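Puertas abiertas en Clevia: una mañana viendo pensar a un planificador

La invitación prometía «una inmersión en el futuro de la manipulación» y café. El café estaba bien. La inmersión consistió en un pasillo, una sala con 21 sillas y una pantalla grande en la que un brazo gris, simulado de la base a la pinza, se las veía con unas piezas y una bandeja. Para quien venga buscando chispas y ruido de engranajes, mala noticia: en Clevia se enseña software, y el software hace el ruido de un ventilador.

Lo que se visita es la cocina de Akande, su planificador de movimientos, y de Nositz, el módulo de percepción que le dice dónde están las cosas (o dónde cree él que están, distinción que ocupó la mitad de la mañana). Rerier es la herramienta que los une: un editor donde se encadenan los pasos de una tarea, se lanza la simulación y se lee después un registro larguísimo para averiguar en qué momento se torció todo.

El primer ejercicio era de manual. Una bandeja con separaciones, dos bloques rojos ya dentro y otro suelto sobre la mesa. Akande calcula una postura de agarre, comprueba que el antebrazo no atraviese nada y traza el camino. Si no encuentra camino, prueba otra postura, y así hasta 260 intentos, cifra que alguien fijó a ojo hace años y que ya nadie se atreve a tocar. Nos dejaron bajarla a 40. El planificador se rindió con una rapidez admirable y un mensaje de error de dos palabras, ninguna de ellas útil. 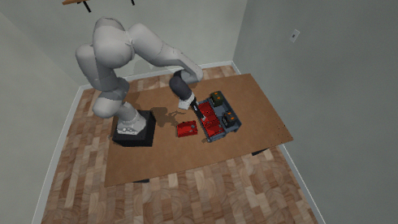
Pues a mí lo de los intentos me parece el menor de los problemas, intervino una voz desde la última fila; si la percepción te da la pieza girada unos grados, puedes probar toda la tarde y vas a cerrar los dedos en el sitio equivocado con una trayectoria preciosa. En nuestra planta perdimos un mes afinando el planificador y el fallo estaba en la calibración.

Hubo murmullo de aprobación, ese murmullo de la gente que también ha perdido un mes. El anfitrión contestó que para eso Nositz entrega ahora cada pose con su incertidumbre, y que Akande puede descartar los agarres que solo funcionan si la estimación es perfecta. Enseñó la opción en Rerier. Viene desactivada de fábrica. Preguntamos por qué y se pasó a la siguiente diapositiva.

La segunda parte me interesó más. Trataba de las oclusiones: en cuanto la pinza baja a trabajar, se coloca justo encima de lo que hay que mirar. El ser humano lo resuelve torciendo el cuello. Akande, que no tiene, mantiene un mapa de lo último que vio y le resta confianza a medida que pasa el tiempo. Cuando la confianza cae por debajo de 77 sobre una escala de cien, pide apartar la mano y volver a mirar. En pantalla esto da un robot algo neurótico, que se asoma, duda, se retira y se vuelve a asomar. Le cogí cariño enseguida.

También se habló de las sombras, que a mí me parecían decoración del simulador y resultan ser parte del examen. Una mancha oscura sobre una mesa clara tiene bordes estupendos, y a un detector le encantan los bordes. Según contaron, las primeras versiones de Nositz veían cajas donde solo había penumbra, y Akande las esquivaba con una cortesía exquisita. Lo corrigieron variando la luz en el entrenamiento. Queda pendiente el caso de los objetos finos, los postes sobre todo: el modelo de colisión los engorda por prudencia y luego no encuentra hueco por donde pasar.
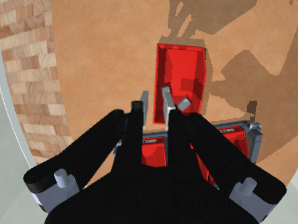 Clevia (sala de demostraciones), 1 de enero de 2021

Sí, han leído bien la fecha. Una jornada de puertas abiertas el día de Año Nuevo explica las sillas vacías y quizá también la paciencia con que se atendieron las preguntas.

Dejo anotado lo práctico. Rerier guarda cada ejecución entera y permite rebobinarla paso a paso, con las poses estimadas superpuestas a las reales del simulador; es lo mejor que vi en toda la visita y apenas le dedicaron cinco minutos. La conexión con controladores de terceros existe, pero el manual está a medio escribir. El control de fuerza no se enseñó. Pregunté dos veces y las dos veces me ofrecieron bollería.

La próxima edición será en septiembre, con inscripción previa. Conviene llevar un caso propio: aceptan modelos de pieza y los cargan allí mismo, siempre que las unidades vengan en milímetros. Yo llevé los míos en pulgadas y mi pieza apareció del tamaño de un grano de arroz.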